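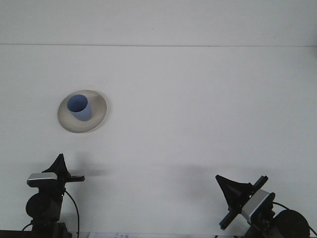
Figure 1. Plate and cup on a white tabletop.

Portion Size and Food Waste in the Savton Dining Hall
Apolline Caron and Thibault Charpentier
Course instructor: Ginette Cordier

1. Background
The Savton dining hall serves lunch on weekdays. Our project looked at how much cooked food students leave behind, and whether smaller servings of side dishes change that.

2. Method
We weighed leftovers at the tray return for 20 lunches in October. Bones and peels went in a separate bin and were left out of the totals. The kitchen scale reads to 2 grams.

Figure 2. A shallow, light-colored dish.

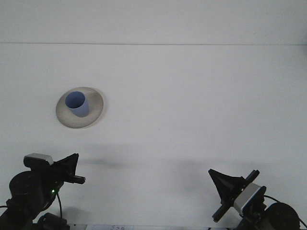 3. Results
We collected leftovers from 3062 trays. Rice and pasta made up most of the weight. On 405 trays the side dish had not been touched.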